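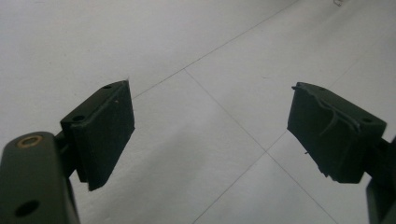

Floors and Back Rooms: Gallery

Pale floor tile has been a large part of our work at Celtent since January. This gallery covers the Pritchard house, where we laid one tile through the back hall, the laundry room, the pantry and the small bathroom. The owners wanted a light floor that would run from room to room without a threshold strip at every door. Photos are by Anika Tillman. The captions were written by the crew.

Page updated 2019-04-11

Back hall, old floor
Sheet vinyl over particleboard. The vinyl came up in long pieces and the glue stayed behind. The particleboard was swollen along the outside door and all of it went in the dumpster.

Back hall, subfloor
New plywood, screwed down on the joists. The pencil lines show where the joists run.

Back hall, dry layout
Tiles set out with spacers before any mortar was mixed. We shifted the whole layout toward the closet so the cut row would fall under the coat bench.

Back hall, first rows
Iestyn Mathias working back from the outside door. The level in front of him is the long one, which only just fits across the hall.

Back hall, grouted
Light gray grout, one shade darker than the tile. A white grout was on the first order and the owners changed it after seeing both on a sample board.

Laundry room, hookups
Washer and dryer moved out to the garage, valves capped. The drain pipe was boxed in later.

Laundry room, leveling
The floor dropped toward the back wall. Self-leveling compound took care of most of it, with a second pour in the corner by the drain.

Laundry room, cuts around the drain
Rochelle Haverford made these with a wet saw and finished the curve with nippers. The first tile cracked and is now a coaster in the truck.

Laundry room, shelves
Brilavex brackets and painted boards. The lower shelf is set high enough to open the washer lid all the way.

Laundry room, finished
Machines back in place on their rubber feet. There is a hand's width of space behind them for the hoses.

Pantry, emptied
Everything from the shelves went into boxes in the dining room, marked by shelf so it could go back in the same order. The boxes took up more of the dining room than anyone had planned on.

Pantry, baseboard
Old baseboard pulled, labeled on the back and put up again after the tile was in. It had to be trimmed at the door casing to clear the new height.

Pantry, door
Solveig Ekström planing the bottom of the door. It rubbed in one spot near the hinge side and needed 3 passes.

Pantry, restocked
Canned goods at eye level, flour and rice below, the stepladder on its hook.

Bathroom, toilet flange
An extension ring brings the flange up to the finished floor. Check this before setting tile if you are doing your own bathroom.

Bathroom, threshold
The only transition strip on the job, where the tile meets the bedroom carpet. Brushed metal, cut at a slight angle because the wall is out of square.

Bathroom, caulk line
Caulk at the tub, grout everywhere else. The tape came off while the caulk was still soft.

Leftover tile
We left 9 tiles with the owners, stored flat in the garage with the name of the grout color written on the box.

Care
Sweep first, then damp mop with plain water or a mild cleaner. Light tile shows dark grit near an outside door, so a mat on both sides helps. Skip wax and oil soap, which leave a film in the grout lines.

Questions about this job can go to Elli Jääskeläinen at the Celtent office. Sample boards with the tile and both grout colors are kept at the front counter and may be borrowed for up to 4 days.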